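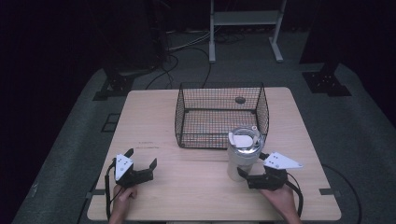 Tumbler and mesh basket, small table.

April 22, 2025. Basket task, tumbler in and out. Table is the light wood one, grey carpet all round it. Javiera Iturra wants the Lasham sheet filled in by 4 — not started. Lid has the sliding tab, check it before each go.

Close up on the tumbler, pale grey-white side, very plain. Want a strip of tape on it so we can tell which way round it is. Ask Javiera wich colour.

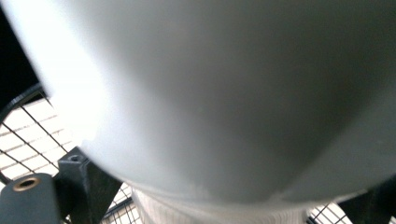

Table top

Two dark scratches in the wood, one longer and more jagged. Both run with the grain. Put them on the Lasham sheet, leave the sanding til May.

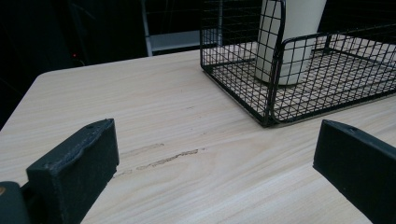
Does the tumbler go in lid up?
Lid up every time, tab shut, and stood upright on the basket floor.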